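Sorting Play Food on the Kids' Table

By Kgomotso Mthembu, 05/11/2019

If your play food lives in one giant heap, you are going to love this! Sorting it takes me 40 minutes with a cup of coffee, and the kids can do half of it with you (mine fight over who gets the fruit).

First, cover the table. A wipeable cloth is great, and the brighter the better in my book. Lay a flattened cardboard box along one side so you have a plain spot to line things up. Small pieces vanish on a busy print, so they go on the cardboard.

Now tip everything out and start pulling the big stuff: cups get stacked, tall containers go to the back, and anything leafy and bulky goes in the middle until you see how much room is left.
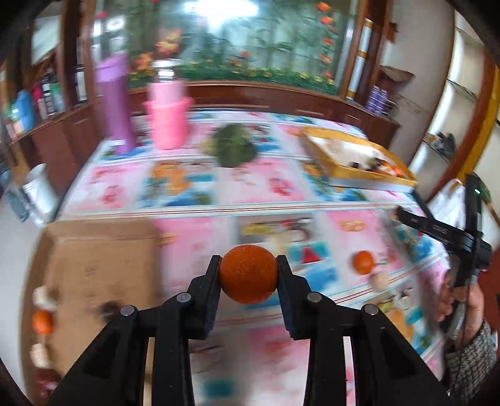 Next come the little things. Set a shallow tray at the back of the table and toss in every bit you can't place right away. Don't stop to think about it! You'll go through the tray at the end, and by then half the mysteries have solved themselves.

Round things are the troublemakers. Oranges, tangerines and balls all roll, so I do them one at a time and give them a container with a good rim. Real fruit goes back to the kitchen before it gets packed up with the toys. Ask me how I learned that one in January...

Last, wipe the cloth, go through the tray, and put each group in its own bin. I use 2 bins for food and one for dishes, and I label them with masking tape so the kids can read it.

Our final tally was 103 pieces, which made my daughter so proud she wanted to dump them all out and do it again. We did, after lunch.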